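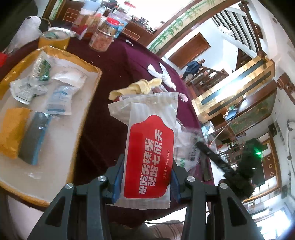

Zasis Table Clearing Set, README

Zasis is the data set put together by the robotics club at Naidoo Technical College for the January project. It holds short recordings of people tidying tables in ordinary homes with a hand-held gripper. The club used it to train a small policy for the Lirel arm, and the files are here so that the next group does not have to begin from nothing.

This version replaces the one that was on the club drive. If you have a folder called zasis_old, delete it. The episode numbers are different and the two sets can't be mixed.

Last edited 3/6/23 by Nandi Mokgethi.

What is in it

The set has 2719 episodes from 19 homes. An episode is one object: the recording starts with the gripper open and away from the object, and ends after the jaws have opened again at the place where the object was put down. Episodes that ended in a drop are kept and marked. Episodes where the operator changed their mind halfway through are not kept.

Of the total, 227 episodes are held back for testing. They come from homes that do not appear anywhere in the training part. Please leave them alone until you have a model you want to report on.

Objects are whatever was on the table. We asked the families not to clean up first and not to put out anything special. Most of the set is small household packaging, cleaning things and cups. Soft packets are the largest group by a good margin, wet wipes included, and they are also where the policy does worst.

Folder layout

episodes/ – one folder per episode, named with the home code and a running number
labels.csv – one row per episode
homes.csv – one row per home
splits/ – train.txt and test.txt
calib/ – camera calibration for each gripper
tools/ – scripts for loading, checking and replaying

Inside each episode folder:

video.mp4 – from the camera on the gripper
pose.csv – gripper position and rotation, with time stamps
width.csv – distance between the jaws, with time stamps
note.txt – only present if the operator wrote something

Columns in labels.csv

episode – folder name
home – home code, matches homes.csv
operator – initials
object_class – one of packet, pouch, bag, jar, cup, sponge, cloth, paper, other
object_text – any printing that can be read on the object, typed as it appears
surface – bare table, tablecloth, tray, shelf
result – placed, dropped, moved
crowded – yes if another object was within a jaw's width of the target

The object_text column is in whatever language the printing is in. Several homes have packaging in Chinese, and a wipes packet from one of them is entered as "想吃香辣蟹" and "想吃七欣天" with "Wet wipe" after it. Open the file as UTF-8. Some spreadsheet programs will ask, and some will guess wrong and save the file back broken. Keegan lost an afternoon of labels that way.

"Moved" in the result column means the object was pushed or slid and never lifted. We argued over whether to count those as failures. In the end it got its own value and you can decide for yourself.

How it was recorded

There were two grippers, both built in the club room from the Drorine plans with small changes. The jaws are printed. The finger pads are soft and can be replaced, and they should be wiped down between homes because dust makes them slippery. Pad changes are listed in homes.csv under pads_new.

Each home visit went like this:

1. Charge both batteries the night before. One battery does not last a full visit.
2. Run tools/check_camera.py and look at the picture. Wipe the lens if it looks foggy.
3. Walk the gripper slowly around the table once with recording on. This gives the tracker something to hold on to. Save it as the map episode.
4. Record the episodes. One object each, no talking to the operator during a grasp.
5. Put the objects back in a different arrangement after every ten episodes or so.
6. Copy everything to the laptop before leaving the house, and open at least one video to see that it plays.

Step 3 was added after the first two homes. The tracking there is noticeably worse, and those episodes have a flag called no_map in labels.csv. They are in the training part only.

Operators were Lizelle Shezi, Dwayne Pennington, Keegan Wihongi and Nandi Mokgethi. Palesa Engelbrecht wrote the scripts in tools/ and did the second check on the labels. The operators do not grip the same way. Dwayne comes in low and flat, and Lizelle comes from above almost every time. If your model seems to be learning two different habits, sort by operator first and look there.

Rooms and people

The rooms are real rooms and the video shows them. The camera sees well past the table, so furniture, doors, stairs and windows are in view much of the time, and family members sometimes stand or walk behind. Everyone living in a recorded home signed the club form. Faces close enough to be recognized were blurred before the files were copied here. If you find one we missed, tell us the episode name and we will pull it and fix it.

The form covers teaching and student research at the college. It does not cover posting the videos. Do not put them on a personal page or in a public repository. For slides or a poster, ask first and we will check with the family.

Loading

python tools/load.py --split train
python tools/load.py --split train --class packet
python tools/replay.py --episode NAME

The loader resamples all three streams to the same clock. If you read the CSV files yourself, be aware that pose and width are not written at the same rate, and the first few rows of width.csv can come before the first row of pose.csv. Drop them.

Replay only draws the path on the screen. It does not send anything to the arm. The arm script is in the Lirel repository and needs a club member in the room with a hand on the stop button.

Known problems

Clear plastic is hard to label. Crinkled bags and clear packets look alike on video, and the line between "bag" and "packet" was not drawn the same way by everyone. Palesa went through these again and changed a fair number, but there are surely more.

Width readings drift on gripper B when it has been on for a long time. The fix in calib/ handles most of it. Fully closed may still read slightly above zero.

Bright windows make the camera darken the rest of the room for a moment when they come into view. The tracker usually recovers, and the places where it did not are marked track_lost.

There is very little glass in the set. Families were nervous about it and so were we. Jars show up often in the background and seldom as the target.

Tablecloths slide. When a packet is dragged toward the edge, the cloth may come with it and take the neighbors along. We left these in. The result column refers only to the target object.

What we got with it

The January policy was trained for 1000 epochs on the lab machine, with video shrunk to a quarter of its size. On the arm it was fine with sponges and cups, fair with jars, and poor with anything flat and soft. The usual failure is closing too high, so that the pads pinch only the top edge of the packet and it slips out on the way up. Weights are in the Lirel repository under zasis_first. They are a starting point and we would not build on them for long.

Still to do

– second pass on the pouch labels
– more trays, we have too few homes that use them
– a written rule for bag versus packet
– record with the left hand (Keegan has offered)
– replace the strap on gripper A before anyone takes it out again

Questions

Data and forms: Nandi. Scripts: Palesa. Grippers, spare pads and chargers: Dwayne, who has the key to the cabinet. Sign the sheet when you take a gripper and write down which battery went with it.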